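Vainio Guest House - Minutes of the Household Supplies Meeting

Held 23/07/2023 in the Pokora room. Minutes of the February meeting were approved without changes.

1. Utensil storage. Stock stands at 1069 pieces against 967 in February. The mixed trays were reviewed. Spoons, forks and chopsticks are still kept together, and sorting before each meal takes too long.

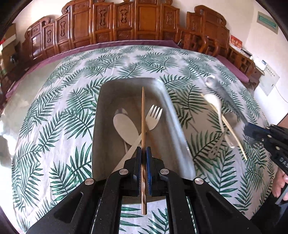 Item 1: metal tray with beige spoon, beige fork and brown chopstick.

It was agreed to move chopsticks to a separate container - upright, tips up. Spoons and forks stay in the deep trays for now.

2. Purchasing. Andik quoted for 2 sizes of divider. The smaller size was preferred. Spending limit set at 3000, delivery included. Ususier has not yet replied.

3. Cloths. Leaf-print cloths are to be washed separately from the white ones.

Next meeting: date to be posted on the kitchen door.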